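Home | Projects | Student Reports | Calendar | Contact
This site uses cookies to improve your visit. Accept | Settings

Student Project Report: Two-Arm Assembly at the Markell Open Day
Submitted by Kerstin Baumgart
Course advisor: Custódio Brandão

1. Purpose of the visit

On October 17, 2023, our project group attended the open day at the Markell training center. The visit formed part of the second unit of our course, in which each group must observe a working automated cell and compare it with the plan prepared in class. Our plan, named Sestuner, calls for two arms that share one table.

2. Program

The group of 20 students was received in the main hall and given a short safety talk. The demonstration lasted 39 minutes and was followed by a question period. Students were asked to stay behind the marked line while the arms were powered.

3. Observations

The demonstration dealt with the handling of small parts by two arms working over the same tabletop. Staff explained that the main difficulty lies in planning the paths of the arms so that neither one blocks the other. In our own plan, each arm had been given a fixed half of the table. The staff advised against this, as most joining tasks take place near the middle.

Parts and hand tools were kept on the table within reach of the arms. 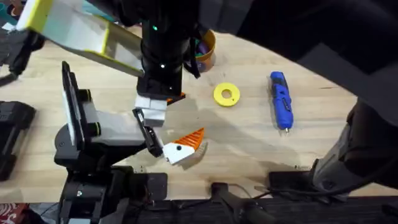 The group also asked how often the grippers must be checked. At Markell this is done before every session, and the results are entered in a log. Our plan did not include such a log, and one has now been added.

4. Further work

The revised plan will be submitted with a new table layout and 6 test tasks. The group thanks the Markell staff for their time and for their written answers to our later questions.

Shares: 6 | Comments: 2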